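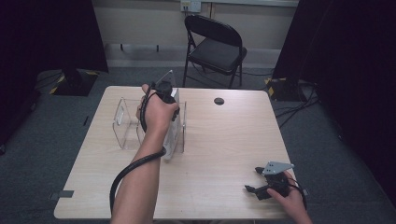 Trirnov Work Table by Hitstead: Our Review After Two Months

Reviews > Furniture > Tables and Desks > Trirnov

I had been putting off buying a table for the spare room for so long that my sister started calling it "the room with the nice carpet," and she had a point, as there wasn't much else in there apart from a black folding chair against the wall. So in September I finally ordered the Trirnov, in the pale wood-grain finish, after going back and forth with the Akyol (which is cheaper, and comes in a gray I liked very much on screen). I've used it nearly every day, mostly for sorting paperwork, wrapping small things for the mail and setting out the little boxes and card stands I use at craft fairs, and I feel I know it well enough by now to tell you about it.

Mine is the smaller size, 800 by 600 millimeters, and I'll admit I had to get a tape measure out to picture that. It turned up in one flat box with 16 bolts and a leaflet, and I had it standing before my coffee went cold. Well, before the second cup did!

The color is what sold me. I was expecting something yellower, and it's a lovely light, creamy beige with fine lines running through it and the odd bigger arch or swirl where the grain opens out. There's a gentle shine to it as well, so you do get a bright streak across the middle when the light is on. I don't mind it for packing, but if you read a lot of glossy magazines you might want to turn the table a little.
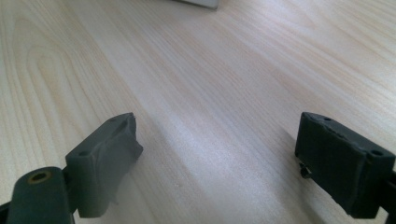

FINISH AND CLEANING

I wipe it with a damp cloth and dry it with an old dish towel, and that has been plenty. Tape peels off without leaving a mark as long as I get to it the same day. I did leave a strip on over a long weekend and had to rub at the sticky bit with a drop of dish soap, which I blame on the tape. Pencil comes straight off too. I haven't tried ink, and I'm not planning to.

One small grumble is that paper slides on it more than it did on my old kitchen table. A clear acrylic holder stays put nicely, but a stack of loose sheets will wander if you lean an elbow on it, so I've gotten into the habit of using a paperweight.

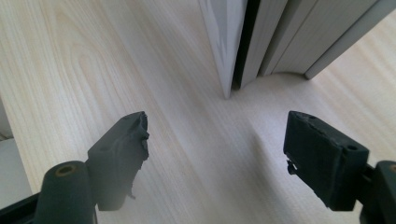
White panels standing on the pale grain, with one of the bigger swirls off to the left.

I like to stand things up toward the back while I work in front of them, and the top is flat enough that nothing has tipped over on me yet. I can't say the same for the Jiltau I had before it, which had a slight dip I never managed to cure with folded cardboard. White things look especially nice against the wood color, if you're setting up a display and care about that sort of thing as much as I do.

The small round cable hole near the back corner is handy, though it is small, and a chunky plug won't go through it. I ended up feeding the lamp cord up from below before putting the plug back on.

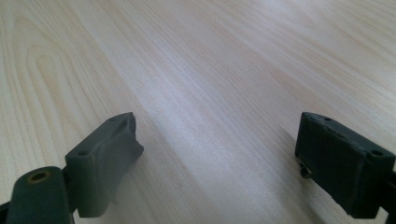

Would I Buy It Again?

Yes, and I'm seriously thinking about a second one to go alongside, so I can leave a project out at one end and still have somewhere to write. I'd pay the extra over the Akyol for the grain alone. If Hitstead ever makes a wider cable hole I'll be the first in line. Delivery took 17 days, by the way, so don't leave it to the last minute if you need it for the holidays.

Review updated November 2020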